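Call for Participants: Family Play and Language Study
Plandelar Center for Child Development

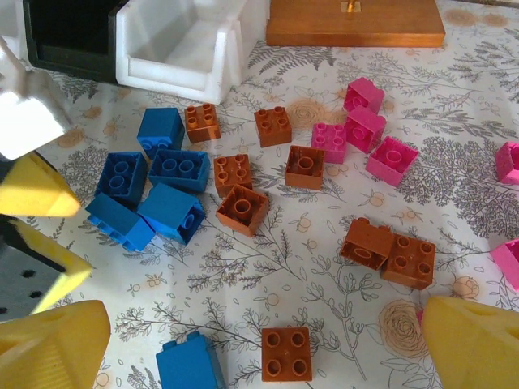 The Plandelar Center for Child Development invites families with children between the ages of two and five to take part in a study of how young children and their caregivers talk with one another during everyday play at home. The study is led by Dr. Wafula Nyaga and will enroll 385 families over the coming year. Participating families do not need any special equipment or training. The activities are built around ordinary household moments and familiar toys: picture books, stacking cups, and large plastic building bricks in colors such as blue and pink, spread out on a tablecloth where a child can reach them. We are interested in the words, questions, and pauses that come up when an adult and a child share an activity, and in how these change as the child grows older.

Background

Children learn much of their early vocabulary through conversation with the people who care for them. Many earlier studies were carried out in laboratory rooms, where families may speak differently than they do at home. The present study follows families in their own homes and in their own languages. An earlier phase, completed with 273 families, helped us choose the activities and shorten the visits. Families who took part in that phase may apply again if they have a younger child who meets the age requirement.

Who may take part

Your family may be eligible if:

Your child is at least two years old and has not yet turned five at the time of the first visit.
Your child lives with you at least four days a week.
One adult caregiver is able to be present for every visit. This may be a parent, grandparent, foster parent, or legal guardian.
You live within the Center's service area, which includes Sang, Alumar, and the neighborhoods between them.

Families who speak any language at home are welcome. Children with speech or hearing differences are also welcome, and we ask that you tell us about them on the interest form so that a suitable staff member can be assigned. Twins and siblings within the age range may both be enrolled.

What participation involves

Each family will receive four home visits, scheduled three months apart. A visit lasts no more than 90 minutes and includes a short interview with the caregiver, two play activities, and a picture-naming task for the child. The play activities are audio recorded. Visits may be scheduled as early as 9 a.m. and as late as 6 p.m., and weekend appointments are available in limited numbers.

Between visits, caregivers will be asked to complete a brief questionnaire on paper or by telephone – whichever is more convenient. Staff will bring all toys and books to the visit and clean them beforehand. You are free to substitute your child's own toys if your child prefers them.

Compensation

Families who complete all four visits will receive a total of $710. Payment is made in installments after each visit, and families who withdraw early will keep any payments already received. Each child may also choose a picture book at the final visit.

Privacy and consent

Taking part is voluntary. You may decline any question, ask that a recording be stopped, or leave the study at any time without giving a reason. Names and addresses are stored separately from recordings, and only trained members of the research staff may listen to them. Recordings will not be used for teaching or in public presentations unless you give separate written permission. A consent form will be mailed to you before the first visit, and a staff member will review it with you in person before any activity begins.

How to apply

Interest forms are available at the front desk of the Center and at public libraries in Sang and Alumar. Forms may be returned by mail or in person. Applications will be accepted through the end of March, and first visits will begin the following month. Because we aim to include a balanced number of children at each age, some eligible families may be placed on a waiting list. All applicants will receive a written reply.

Please include the following with your form:

Your child's month and year of birth
The languages spoken in your home
The best telephone number and time of day to reach you
Any scheduling or accessibility needs

Questions about eligibility or scheduling should be directed to Faraji Simiyu, Study Coordinator, at the Center's main telephone number, extension 17. Interpreters can be arranged for telephone calls and home visits on request.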